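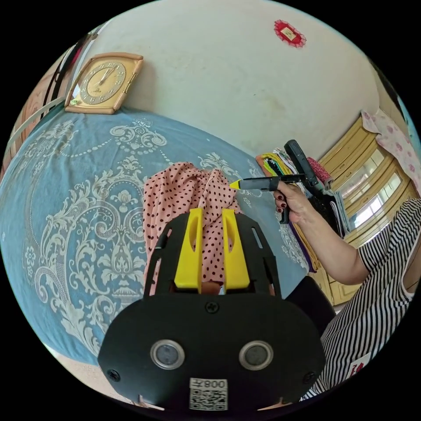

두 손이 같은 천을 잡고 있을 때 정책은 무엇을 예측해야 하는가?

두 그리퍼 사이의 상대 자세와 각 손가락의 벌림 폭이다. Pullavum의 정책 출력은 이 두 가지를 묶은 짧은 궤적이며, 천 자체의 형상은 출력에 포함되지 않는다.

4. 양손 의류 조작을 위한 제어 및 인식 소프트웨어

4.1 왜 상대 자세인가

옷을 다루는 문제에서 가장 먼저 떠오르는 접근은 천의 상태를 메시로 복원한 다음 그 위에서 계획을 세우는 것이다. 우리도 거기서 출발했다. 초기 버전의 Pullavum에는 천 메시 추정기가 들어 있었고, 평평하게 펼친 수건에서는 꽤 그럴듯한 결과를 냈다. 그런데 한쪽 손으로 옷을 집어 올리는 순간부터 사정이 달라졌다. 주름이 겹치고 안감이 겉으로 나오고 무늬가 접힌 면을 따라 끊기면, 메시 추정기는 프레임마다 다른 답을 내놓았다. 계획기는 그 답을 충실히 따라가느라 손목을 떨었다.

추정기를 떼어 내고 남은 것이 지금의 구조다. 정책은 각 손목의 어안 영상과 지난 상태를 받아, 두 그리퍼가 서로에 대해 어떻게 움직여야 하는지를 출력한다. 침대나 책상의 좌표계는 쓰지 않는다. 수집자가 방 안의 어느 쪽에 앉아 있든, 가구가 어느 방향을 향하든, 한 손이 다른 손에 가까워져 천 끝을 건네받는 동작은 상대 자세로 쓰면 거의 같은 모양이 된다. 이 단순한 변경 하나로 학습 곡선이 눈에 띄게 매끈해졌을 때 우리 연구실 분위기가 얼마나 들떴는지는 논문에 쓰기 어렵지만, 적어도 이 절의 나머지가 모두 그 결정 위에 서 있다는 점은 밝혀 두고 싶다.

수식으로는 다음과 같이 쓴다. 시각 t에서 왼쪽 그리퍼의 자세를 L(t), 오른쪽 그리퍼의 자세를 R(t)라 하자. 정책은 현재의 L(t)를 기준으로 한 L의 미래 변위, 현재의 R(t)를 기준으로 한 R의 미래 변위, 그리고 L에서 본 R의 자세를 함께 예측한다. 세 항은 서로 중복되므로 어긋날 수 있다. 우리는 이 중복을 일부러 남겨 두었다. 세 항이 잘 맞을 때는 정책이 상황을 이해하고 있을 가능성이 높고, 크게 어긋날 때는 속도를 줄이는 편이 안전하다. 별도의 불확실성 추정기를 학습하지 않고도 쓸 만한 신호를 얻는 셈이다.

벌림 폭은 연속값으로 둔다. 열림과 닫힘의 두 값으로 나누면 학습은 쉬워지지만, 천에서는 그 중간이 중요하다. 손가락을 살짝 풀어 천이 미끄러지게 두었다가 다시 조이는 동작은 옷단을 따라갈 때 자주 나오고, 두 값짜리 표현에서는 통째로 사라진다.

4.2 시간 맞추기: Hirose

양손 데이터에서 가장 지루하고 가장 효과가 컸던 작업은 시간 정렬이다. 손목마다 영상 스트림이 하나, 관성 스트림이 하나 있고, 각자의 시계로 흘러간다. 관성 센서는 200 Hz로 기록되지만 영상은 그보다 훨씬 느리고 간격도 고르지 않다. 한 손만 쓰는 작업에서는 영상과 자세가 조금 어긋나도 정책이 그 지연을 통째로 배워 버리기 때문에 겉으로 잘 드러나지 않는다. 양손에서는 어긋남이 곧 두 손 사이의 거리 오차가 된다. 실제로는 아직 닿지 않은 손가락이 기록상으로는 이미 천을 물고 있는 일이 생긴다.

Hirose는 이 문제를 맡는 정렬 모듈이다. 처리 순서는 단순하다. 먼저 각 그리퍼 안에서 영상의 겉보기 회전과 자이로 신호를 맞춰 내부 지연을 구한다. 다음으로 두 그리퍼의 시야가 겹치는 구간을 찾아, 한쪽 카메라에 잡힌 상대 그리퍼의 움직임과 그 그리퍼가 스스로 기록한 움직임을 맞춘다. 마지막으로 에피소드 전체에 걸쳐 시계의 느린 표류를 일차식으로 보정한다.

둘째 단계가 특히 마음에 든다. 천을 건네는 동작에서는 두 손이 거의 언제나 서로의 시야에 들어온다. 따로 정렬용 동작을 시키지 않아도, 작업 자체가 정렬에 필요한 신호를 만들어 준다. 수집자에게 박수를 치게 하거나 표식을 비추게 하던 절차를 없앤 뒤로 에피소드 앞부분을 잘라 내는 스크립트도 함께 지울 수 있었다. 코드를 지우는 커밋이 성능을 올리는 일은 흔하지 않다!

다만 겹침 구간이 짧은 에피소드에서는 둘째 단계의 해가 여러 개 나올 수 있다. 상대 그리퍼가 등속으로 곧게 움직이면 어떤 시간차를 넣어도 잔차가 비슷하다. Hirose는 잔차 곡선의 뾰족한 정도를 함께 저장하고, 곡선이 평평한 에피소드에는 낮은 가중치를 준다. 완전히 버리지는 않는다. 한 손이 멈춰 있고 다른 손만 천을 당기는 구간은 정렬에는 쓸모가 적어도 정책 학습에는 여전히 귀하다. 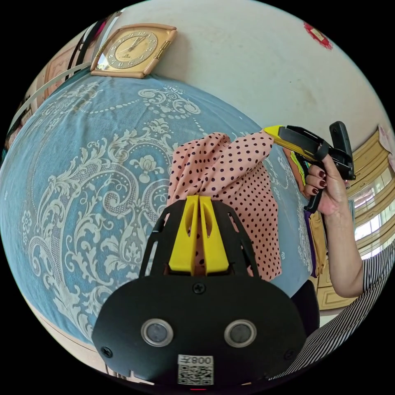
정책이 한 번에 내놓는 궤적은 얼마나 길며, 로봇은 그것을 끝까지 실행하는가?

한 번의 추론은 48 스텝의 궤적을 만든다. 실행기는 그 앞부분만 사용하고, 다음 궤적이 도착하면 남은 부분을 버리고 이어 붙인다.

4.3 지연을 고려한 실행기

추론이 공짜라면 매 스텝마다 새 궤적을 만들면 된다. 현실의 제어 루프에서는 영상을 받고, 크기를 맞추고, 두 손목의 특징을 합치고, 확산 과정을 몇 차례 반복한 다음에야 궤적이 나온다. 우리 설정에서 관측 시각부터 명령 시각까지의 지연은 166 ms이다. 강체를 옮기는 작업이라면 이 정도는 속도를 낮추어 흡수할 수 있다. 매달린 천은 그동안에도 흔들린다.

실행기는 궤적의 각 점에 절대 시각을 붙여 둔다. 새 궤적이 도착하면 이미 지나간 시각의 점을 잘라 내고, 현재 명령과 가장 가까운 점부터 부드럽게 섞는다. 여기서 두 손을 따로 섞으면 안 된다는 사실을 배우는 데 꽤 많은 시간을 썼다. 왼손은 새 궤적으로, 오른손은 옛 궤적으로 잠깐만 움직여도 둘 사이의 천이 팽팽해지거나 한꺼번에 늘어진다. 지금의 실행기는 두 손의 혼합 계수를 하나로 묶고, 먼저 상대 자세를 섞은 뒤 각 손의 자세를 거기서 풀어낸다. 구현은 짧지만 효과는 컸다. 영상을 나란히 틀어 놓으면 누구든 차이를 바로 알아본다.

4.1절에서 말한 세 항의 불일치도 여기서 쓰인다. 불일치가 커지면 실행기는 시간축을 늘여 같은 경로를 더 천천히 따라간다. 경로 자체를 바꾸지는 않는다. 처음에는 불일치가 클 때 정지하도록 만들었는데, 정지한 상태에서는 관측이 바뀌지 않으니 불일치도 줄지 않고, 로봇은 천을 든 채 하염없이 기다렸다. 천천히라도 움직이면 주름의 모양이 달라지고, 다음 추론에서는 의견이 모이는 경우가 많다.

안전 한계는 정책 바깥에 둔다. 두 손가락 끝 사이의 최소 거리는 3 cm이며, 이보다 가까워지는 명령은 건네기 상태로 판정된 구간에서만 허용한다. 건네기 상태의 판정은 다음 절에서 설명하는 Hindow가 맡는다. 한계에 걸린 명령은 조용히 잘라 내지 않고 로그에 남긴다. 잘린 명령의 분포를 보면 정책이 무엇을 하고 싶어 했는지가 보이고, 이 로그가 다음 학습 데이터를 고르는 데 가장 좋은 길잡이가 되었다.

4.4 파지 상태 인식: Hindow

천을 잡았는지 알아내는 일은 생각보다 까다롭다. 단단한 물체라면 손가락이 목표 폭까지 닫히지 못한 것만 보아도 무언가를 물었음을 알 수 있다. 얇은 면직물 한 겹은 폭을 거의 바꾸지 않는다. 결국 영상을 봐야 한다. 다행히 손목 카메라는 손가락과 늘 같은 위치 관계에 있으므로, 손가락 끝 주변은 영상에서 거의 움직이지 않는다. Hindow는 그 고정된 영역과 그 위쪽의 조금 더 넓은 영역을 함께 받아, 비어 있음, 접촉, 파지, 건네기의 네 상태를 매 프레임 추정한다.

넓은 영역이 필요한 까닭은 주름에 있다. 손가락이 천을 실제로 물고 있으면 주름이 손가락 끝으로 모여든다. 천이 그저 손가락 앞에 걸쳐 있을 때는 주름의 방향이 제각각이다. 손가락 끝만 잘라 보면 두 경우가 거의 똑같이 생겼다. 처음 만든 분류기는 바로 이 점에서 자꾸 속았고, 입력 영역을 위로 넓히자마자 오류의 성격이 바뀌었다. 작은 물방울무늬처럼 규칙적인 무늬는 더 반가운 재료다. 무늬 간격이 좁아지거나 기울어지는 모양에서 천이 어느 쪽으로 접혔는지를 읽을 수 있어서, 특징 지도를 그려 보면 네트워크가 무늬가 휘는 부분에 강하게 반응한다.

반대로 어려운 것은 배경이 천일 때다. 가정에서 옷을 개는 자리는 대개 침대나 소파이고, 그 위에도 무늬가 있다. 당초무늬 이불 위에 놓인 옷은 경계가 흐릿하고, 어안 렌즈의 가장자리로 갈수록 이불 무늬까지 휘어져 접힌 천처럼 보인다. 우리는 왜곡을 펴지 않은 원본 영상을 그대로 쓰되, 각 화소의 시선 방향을 추가 채널로 넣는 방법을 택했다. 왜곡을 펴면 가장자리의 해상도가 무너지고, 하필 상대 그리퍼가 시야에 들어오고 나가는 곳이 그 가장자리다. 시선 방향을 함께 받은 네트워크는 렌즈 때문에 휜 무늬와 실제로 접힌 무늬를 훨씬 잘 갈라낸다.

그림 3은 Hindow의 경계 사례를 논의할 때 우리가 자주 꺼내는 종류의 관측이다. 손가락 뒤쪽에 옷이 모여 있어 영상 위에서는 손가락 끝과 천이 맞닿은 듯 보일 수 있지만, 두 손가락 사이에는 좁은 틈이 있다.

그림 3. 파란 침대보 위에 분홍빛 물방울무늬 옷이 느슨하게 놓인 손목 시점 관측. 오른쪽에서 다른 손이 쥔 그리퍼가 옷을 향한다.

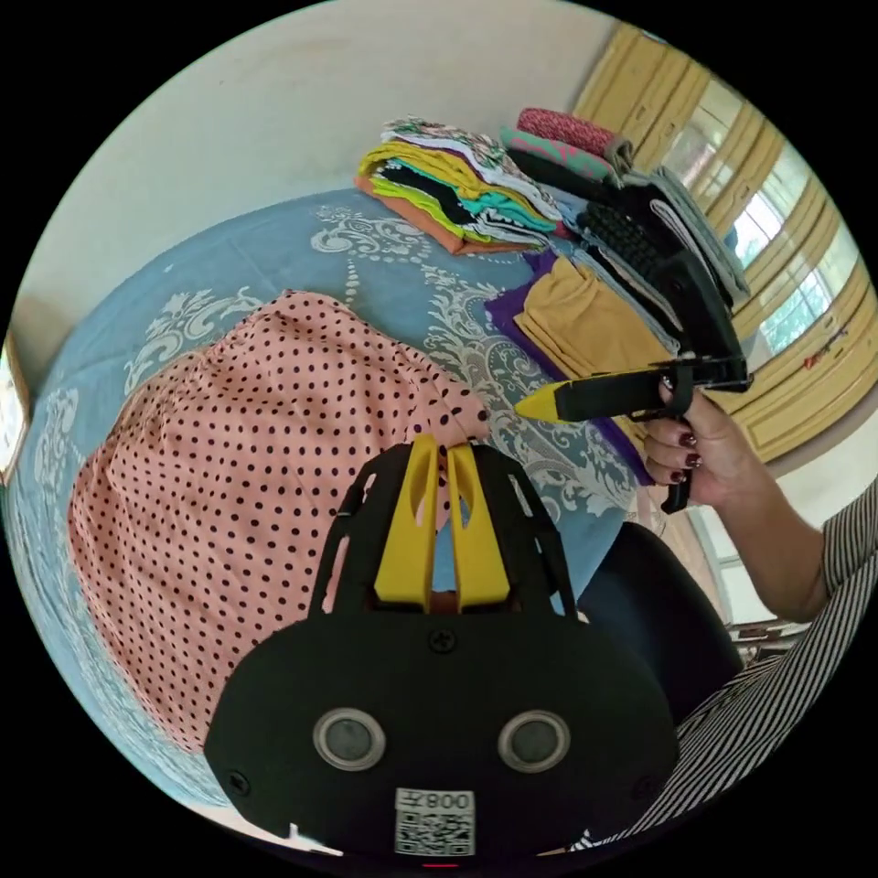

이런 관측에서 단일 프레임 판정은 비어 있음과 접촉 사이를 오가기 쉽다. Hindow는 짧은 은닉 상태를 두어 이전 판정을 이어받되, 상태마다 바뀌기 어려운 정도를 다르게 정한다. 비어 있음에서 접촉으로 넘어가는 것은 쉽게, 파지에서 비어 있음으로 넘어가는 것은 어렵게 두었다. 건네기로 들어가는 조건은 가장 엄격하다. 두 손목의 Hindow가 모두 접촉 이상을 보고하고, 상대 자세가 가까워지는 방향으로 변하고 있어야 한다. 한쪽만 보고하면 건네기로 보지 않는다.

두 손목의 판정을 합치는 방식도 여러 번 고쳤다. 초기에는 두 영상을 하나의 네트워크에 넣고 공동 상태를 바로 출력했다. 정확도는 괜찮았지만 고장이 났을 때 어느 쪽 눈이 틀렸는지 알 길이 없었다. 지금은 각 손목이 독립적으로 네 상태의 확률을 내고, 합치는 규칙은 사람이 읽을 수 있는 작은 표로 되어 있다. 표를 고치고 곧바로 재생해 보는 과정이 무척 빠르고, 새로 합류한 구성원도 첫날부터 손을 댈 수 있다. 학습된 부분과 손으로 쓴 부분의 경계를 여기에 그은 것이 우리에게는 잘 맞았다.

4.5 수집에서 재생까지: Homden 도구 모음

Homden은 손에 쥐는 그리퍼로 모은 기록을 Pullavum이 읽을 수 있는 에피소드로 바꾸는 도구 모음이다. 정렬, 자세 추정, 파지 상태 주석, 에피소드 분할이 각각 독립된 단계이고, 각 단계는 앞 단계의 출력을 덮어쓰지 않는다. 저장 공간은 더 들지만, 정렬 모듈을 바꾼 뒤 파지 주석만 다시 만들고 싶을 때 이 원칙이 고맙다.

에피소드 분할은 Hindow의 상태열에서 출발한다. 두 손이 모두 비어 있고 상대 자세의 변화가 작은 구간을 경계 후보로 삼고, 그 사이를 하나의 동작으로 본다. 옷을 집어 들기, 반대 손으로 옷단을 찾기, 건네기, 내려놓기와 같은 이름은 나중에 붙는다. 이름 없이 잘라 두어도 정책 학습에는 지장이 없으며, 오히려 사람마다 이름을 다르게 붙이는 문제가 학습 쪽으로 번지지 않는다.

자세 추정에서는 배경의 특징점에 크게 의존한다. 무늬가 풍부한 침구는 특징점이 넘쳐 나지만 천 자체가 밀리거나 구겨지면 특징점도 따라 움직인다. 벽은 움직이지 않는 대신 특징이 드물다. 시계나 벽 장식, 가구 모서리 같은 것들이 여기서 큰 몫을 한다. Homden은 특징점마다 관성 예측과의 일치도를 쌓아 가면서 움직이는 배경을 조금씩 걸러 낸다. 의미 분할 네트워크로 침구를 가려 버리는 방법도 시험했는데, 침구가 시야 대부분을 차지하는 순간에는 남는 특징점이 너무 적어 자세가 튀었다. 움직이는 침구라도 아직 움직이지 않은 부분은 훌륭한 기준이 된다.

같은 이유로 유리문이 달린 가구와 창문은 조심해서 다룬다. 반사된 상에서 나온 특징점은 그럴듯하게 추적되지만 엉뚱한 깊이를 갖는다. 일치도 검사가 대부분을 걸러 주고, 통과한 나머지는 최적화 단계의 강건 손실이 눌러 준다. 우리는 이 두 겹이면 충분하다고 본다.

재생 도구는 팀에서 가장 사랑받는 부분이다. 기록된 에피소드를 불러와 실제 실행기와 같은 코드로 흘려보내고, 추론 지연을 원하는 값으로 바꾸어 가며 명령이 어떻게 달라지는지를 본다. 로봇 없이도 4.3절의 혼합 규칙을 시험할 수 있고, 잘린 명령과 세 항의 불일치가 시간축 위에 나란히 그려진다. 지연을 조금씩 늘려 보면 건네기 구간부터 먼저 무너지는 것이 선명하게 드러난다. 두 손의 혼합 계수를 묶어야 한다는 발상도 이 화면을 들여다보다가 나왔다.

재생에는 분명한 한계가 있다. 기록 속의 천은 우리가 바꾼 명령에 반응하지 않는다. 명령이 기록과 크게 갈라지는 순간부터 그 뒤의 관측은 의미를 잃으므로, 도구는 갈라진 정도가 정해 둔 문턱을 넘으면 그래프의 배경을 회색으로 바꾸고 이후의 수치를 집계에서 뺀다. 이 처리를 넣기 전에는 재생 점수가 좋은 설정이 실제 로봇에서는 나쁜 경우가 종종 있었고, 넣은 뒤로는 두 순위가 훨씬 자주 일치한다.

4.6 남은 문제

가장 아쉬운 부분은 가림이다. 높이 들어 올린 천이 한쪽 카메라의 시야를 덮으면 그쪽 손목은 상대 그리퍼를 볼 수 없다. 지금은 다른 손목의 관측과 관성 적분으로 버티는데, 짧은 동안은 문제가 없지만 큰 옷을 오래 들고 있으면 상대 자세가 서서히 흐른다. 천 너머로 비치는 윤곽을 쓰는 방법과, 애초에 가림이 오래가지 않는 동작을 선호하도록 학습 데이터의 가중치를 조정하는 방법을 함께 시험하고 있다. 뒤쪽이 구현하기 쉽고 첫 결과도 고무적이다.

다른 하나는 여러 옷이 겹쳐 쌓인 상황이다. 색이 비슷한 옷더미에서 한 벌만 집어야 할 때 Hindow는 파지를 정확히 보고하면서도 몇 겹을 잡았는지는 말해 주지 못한다. 벌림 폭만으로는 한 겹과 두 겹을 가르기 어렵다. 손가락을 살짝 풀었다 조이면서 주름의 움직임을 보는 탐색 동작이 유망해 보이며, 4.1절에서 벌림 폭을 연속값으로 남겨 둔 덕분에 출력 표현을 바꾸지 않고 그대로 학습시킬 수 있다. 이 탐색 동작의 수집 지침과 상태 정의는 부록에 실었다.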